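The Last Chair at Thongsuk
Reading time: 6 minutes or less

1.

Bilon Freight let the lease go in January. Ruteo had worked there for 45 months, and he was given one key and a list.

The desks went first. A dealer paid 600 for the lot and didn't haggle. Ruteo ate his lunch standing up.

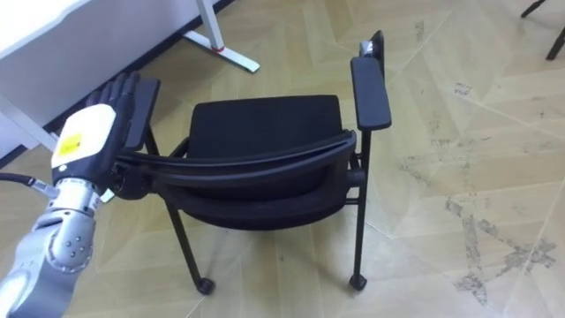
2.

His sister Bevia called at noon.

"Did you ask about Dad's chair?"

"It isn't Dad's. It belongs to the office."

"He sat in it until he was 60," she said. "Ask." 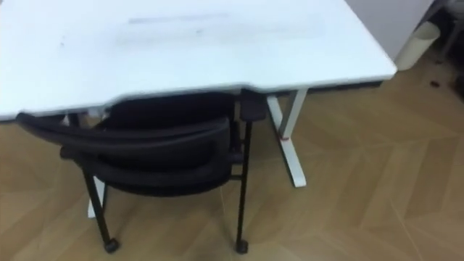
3.

He asked. The manager looked at the list for a long time.

"It's not on here," she said.
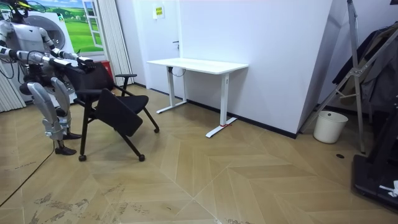 Ruteo said he could pay. She told him the list was the list — if a thing wasn't on it, she couldn't sell it. Then she went down to move her car.

He carried the chair down to the street and waited for the 6 o'clock bus. The driver looked at it and opened the back door. 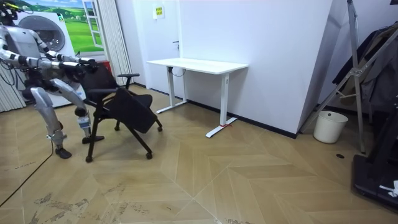

Jaruwan Nakpan
Fiction contributor

Bevia had already cleared a place by the window. She sat down first, to check it.

"It squeaks," she said.

"It always did."

Last updated: January
Contact | © Thongsuk Stories | Back to top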